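Paying to Work on Your Holiday 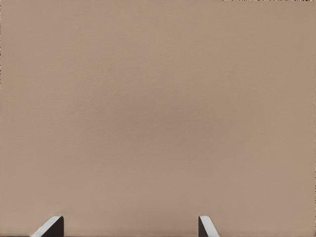

Who gets the most out of a two-week volunteering trip? Usually the company that sells it.

I've been on two of these trips, and the second cost more than my flights. Zamodora Travel put nine of us in a village school to paint classrooms. The walls were sound before we started. A teacher told me they'd been painted the March before by another group, in a different colour.

Supporters will say the money reaches the community. Maybe some of it does. I asked Zamodora how my fee was split and got a brochure back. Orby, a smaller outfit, at least told me what it paid the host families, though it went quiet when I asked about the school.

I don't doubt the travellers mean well. I doubt that an accountant from Ballarat with four days' practice should be laying bricks in a town full of bricklayers looking for work.

If you want to see the place, go and see it. Stay in a locally owned guesthouse, hire a guide for the day, eat at the market and tip properly. Anyone still keen to volunteer should ask the operator who did the job last month, and who'll be doing it once the group flies home. I've put that to five companies so far and am waiting on three of them.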